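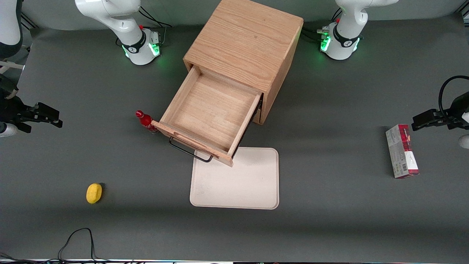
2 min read

Week 5 – task planning when things get in the way

Last time we ended on pick and place with a clear table, and a few of you told me it felt too easy. So let's put a drawer in the problem! Our planner is Trilov, same version as before, so please don't update it halfway through the assignment.

Look at where the drawer sits. It's pulled far out, and the tray is right in front of it with one corner tucked under the drawer's front. Say the goal is "lemon in drawer, drawer closed." With two arms you have choices, and your planner has to pick one: which arm takes the lemon, which one pushes the drawer? The lemon is over on the same side as the left-hand gripper in the picture, so a simple distance cost already gets you a decent answer.

Now the fun part. The little red bottle is pressed up close to the drawer's left end. If your collision model treats the drawer as one fixed block, the planner won't know that a moving drawer can drag its neighbors along. Model it as a box on a sliding joint, and check the whole path of the slide – I see people check only the end pose every single year.

My first try at this had 536 grasp candidates for the handle, and all but 17 died in the collision check with the tray. Filter early, please. Victor Kirui's notes on pruning are in the course folder and they're better than mine.

For the lab, hand in:
Your state description (plain predicates are fine)
The plan for each arm, with the waits marked
One case where your planner fails, and your best guess why

Due 16th June, to Hilde Lambrechts.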